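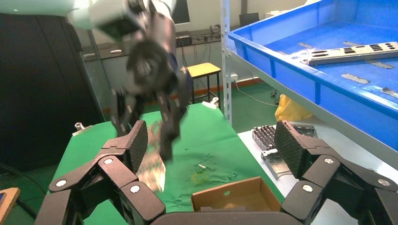
Gernden shelf rack, medium size
3 September 2021

I bought this rack in August to replace a workbench that had turned into a pile. I build and fix desktop computers at home, mostly for people in my building, and I needed somewhere to keep parts apart from each other.

Assembly took me most of an evening. The instructions are a single folded sheet and the drawing for step 2 shows the cross brace upside down. Majdi Sfeir has the same rack and had warned me, so I lost only a few minutes there. Leave all the bolts finger tight until the last shelf is in, then go back with a wrench. A socket fits better than the flat wrench in the box.

Gernden rates each shelf for 300 pounds. I have no way to check that. My heaviest shelf holds a laser printer and two old tower cases, and it hasn't sagged.

The finish is fair. One upright had a scratch down to the metal, and I touched it up with paint. The feet are hard plastic and slide on tile, so I put rubber pads under them.

I compared it with the Drukley, which costs more and has adjustable feet. If your floor is uneven, get that one. Nizar Ghanem uses a Sivia rack in his garage and likes it, but it is too deep for my room.

Small parts need a tray, whatever rack you buy. I/O shields are thin and easy to bend if they get stacked under something.
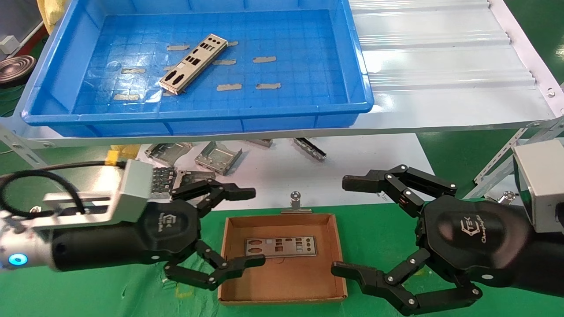
*I/O shield in a blue plastic tray on the shelf.*

I would buy the Gernden again at the sale price. At full price I'd think about the Drukley. The box is heavy, so have a second person for the stairs.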